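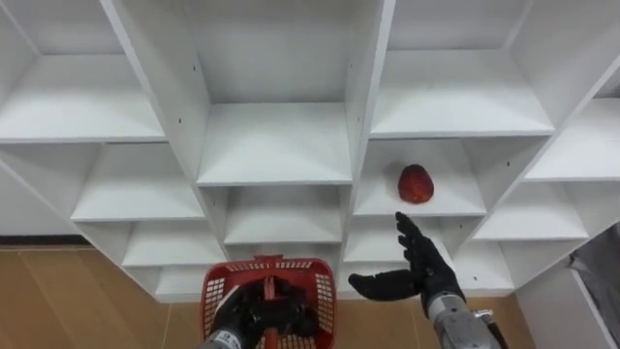
**May 23, 2020**

Spent the morning on the shelf layout with Su-bin, and I'm coming round to her idea of one piece of fruit per cubby (I wanted heaps, she wanted tidy, she won). The Grollham list had us using the top row as well, but I can hardly see to the back up there!

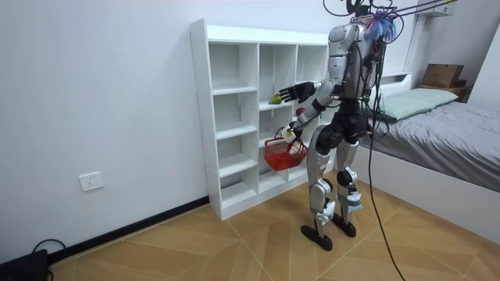 Fruit heights next. Intan reckons the middle column is the nicest for picking from, and I agree. The green one near the front edge of its shelf shows up a treat against all that white, and I'd like the same placing for everything else on the list. Further back and it just gets lost in the shadow. The red basket can stay, I like the handle.

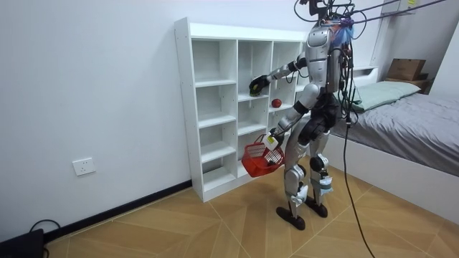
## Still to do

- Ask Tae-yang whether the Welberg order (500 paper labels) went in
- Try the pears lying down, they roll less
- Write up February's layout notes, six pages of my scrawl, sorry Hwa-young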